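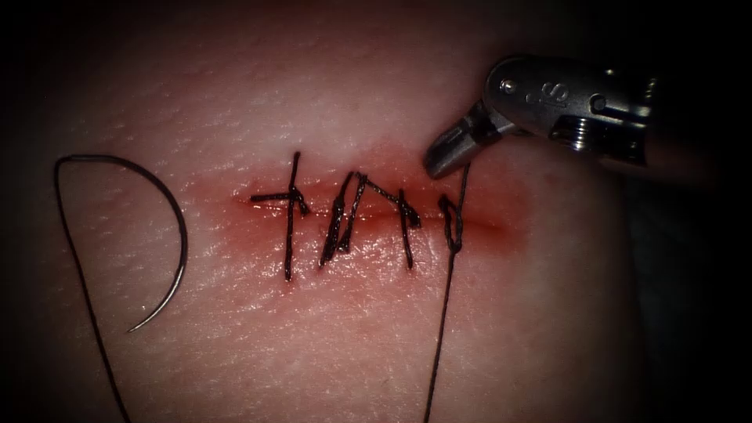 How to Sew Up a Torn Tent (and Other Things You Should Have Packed More Carefully)

Posted 2 July 2020

Most outdoor gear dies of neglect, and the rest of it dies of tent pegs. I have a Majali two-person tent with a fly that has been torn in three places, all of them by me, and it still keeps the rain out at a campsite as damp as Tornham. The method below is the one I use for straight tears in tent fabric, rain covers and stuff sacks. It is slow and a little dull, and it costs less than a new tent.

What you need

A curved needle, if you can get one. A straight one works when you can reach the back of the fabric.
Polyester thread, black or whatever color you have. Cotton rots.
Small sharp scissors
Rubbing alcohol and a rag
Seam sealer, the kind that matches your fabric (silicone for silicone, urethane for urethane)
A flat surface that you don't mind gluing things to

I buy thread from a shop in Skudport that sells it for 99 cents a spool and will not discuss the matter further. Any polyester thread marked "heavy duty" is fine.

Step 1. Clean it

Wipe both sides of the tear with alcohol, going a couple of inches out in every direction. Let it dry. If you skip this, the sealer will stick beautifully to the dirt.

Step 2. Line up the edges

Lay the fabric flat and push the two edges together until they touch. Don't overlap them and don't stretch them. If the tear has frayed, trim the whiskers and leave the rest alone. People get carried away with scissors at this point, and a small hole becomes a window.

A few bits of masking tape across the back will hold everything where it is. Leave them on until the stitching is done.

Step 3. Start in the middle

Put your first stitch halfway along the tear, the next two halfway between that one and each end, and so on. If you start at one end and march to the other, the fabric creeps, and you finish with a flap of spare tent on one side that has nowhere to go.

Use separate stitches, each tied off and cut before you make the next. It is more knots, yes. But when a running stitch snaps, the whole repair unzips, usually around two in the morning. When a single stitch snaps you lose a single stitch.

Go in a quarter inch from the edge, straight down, across under the tear, and straight up at the same distance on the other side. On very light fabric, go out a bit farther so the thread has something to hold.

Step 4. Tie it off

A square knot with one extra turn on the first pass. The extra turn keeps things from slipping while you fumble with the second half. Pull until the edges meet and then stop. If the fabric puckers, you have gone too far, and you should cut that stitch out and do it over. I know. Do it anyway.

Slide each knot to one side of the tear so it doesn't sit right on top of the gap. Trim the tails short, but leave enough that the knot can't wriggle loose.

Step 5. Seal

Brush sealer over the stitches and half an inch past them on the outside. Let it cure for as long as the tube says, which will be longer than you want. Take off the tape, turn the fabric over and do the back. Dust the cured sealer with a little talc, or the fly will glue itself to itself in the bag. My old Nilach rain cover did this in June and now opens only halfway.

Step 6. Test it at home

Pitch the thing in the yard and run a hose over it for 17 minutes. I picked that number because it is how long I can stand in the yard holding a hose before someone asks what I'm doing. Look for drips along the inside of the repair and dab more sealer on any you find.

When not to bother

L-shaped tears need a patch at the corner as well as stitches. Mesh needs a mesh patch. If the coating is peeling off in flakes like a bad sunburn, the fabric is finished, and you can cut it up for groundsheets and stuff sacks. Save the zipper pulls. They fit everything.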